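3.2 Collecting demonstrations with hand-held grippers

All demonstrations in the Kolen set were recorded without a robot in the loop. Operators perform each task directly, holding one gripper in each hand, and the recorded gripper motion is later mapped to the two-arm platform described in Section 4. Earlier work in our group used leader-follower teleoperation for the same tasks. Operators found it slow near the edges of deep basins, where the leader arms gave them little sense of contact, and many of those episodes had to be thrown out.

Each gripper carries a rigid cube with a fiducial pattern on its faces. Pose is estimated from whichever faces are in view and smoothed over a window of 5 samples. Finger opening is logged on a separate channel and aligned to the video by timestamp. When all faces of a cube are lost for longer than the window, the segment is marked invalid. We do not interpolate across such gaps, as early tests with interpolated poses gave policies that drifted sideways just before grasping.

The sink tasks were chosen for their geometry. A deep basin limits the approach angles of the wrist, and the rim often lies between the fingers and the target. Small objects set along the rear edge are harder still, because the operator has to reach across the full depth of the basin and close the fingers on something only slightly wider than the pads.
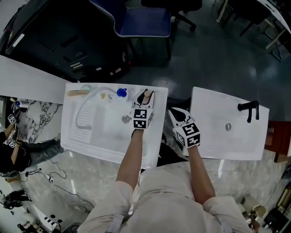

Figure 3. Recording at the two-sink counter, viewed from overhead. The left gripper holds a small tan object at the rear right corner of the washboard basin; the right gripper is open between the two basins.

Operators were given a goal for each episode but no script. A typical goal named one object and one end location, and the choice of hand was left open. This produced a useful spread of strategies. Some operators kept the idle gripper close to the work at all times, while others drew it back toward the body. We kept both styles, and the idle hand is included in the action vector in every episode. Masking it out was tried and dropped after the learned policy began to leave the second arm in the path of the first.

Before each session the operator closed and opened both grippers twice and touched the fingertips together at a fixed mark on the counter. This gives a common zero for finger width and a check on the relative pose of the two cubes. Sessions lasted 60 minutes, including resets. Objects were moved by hand between episodes, and clutter on the rim was changed at the start of every session but left alone within it.

Episodes were screened in two passes. The first pass was automatic and rejected any recording with valid pose for fewer than 90 percent of its samples. The second was done by eye by Nnamdi Bako, who removed episodes in which the goal was not met or the object was touched with anything other than the finger pads. Failed grasps followed by a successful retry were kept and tagged. Section 5.2 reports results with and without these retries.

Two limits of the procedure should be noted. The hand-held grippers are lighter than the arm-mounted ones, so operators move faster than the platform can follow, and trajectories had to be slowed before training. Force at the fingertips is also not measured, and for soft objects the recorded finger width is the only sign of how hard the operator squeezed.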